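Second arm now or wait for the December budget?

gantry_pete
September 3, 2021
We have 823 left on the equipment line and Heffernan quoted 1,000 for a pair of Tiro hands. One hand fits, two don't. Buy one now?

mossback
No. One hand sits in a drawer. Wait and buy the pair.

Flosside_lab
Disagree. We ran one hand for 17 weeks and got plenty done. Put the rest into gloves — they wear out faster than you'd plan for.

mossback
Plenty of pick and place, maybe. Try holding a bowl still with one hand.

valline88
Bowls and bread are what we use too. Ours, both arms on the bench:

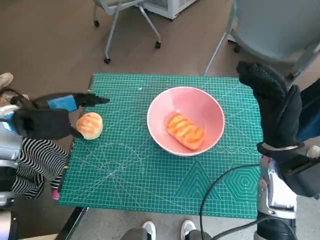
Toy bread and the pink bowl, on the cutting mat.

Budget for the mat, cables and spare gloves as well. We keep 20 pairs on the shelf.

gantry_pete
Gloves weren't on my list at all. Will ask Heffernan if the quote holds until December.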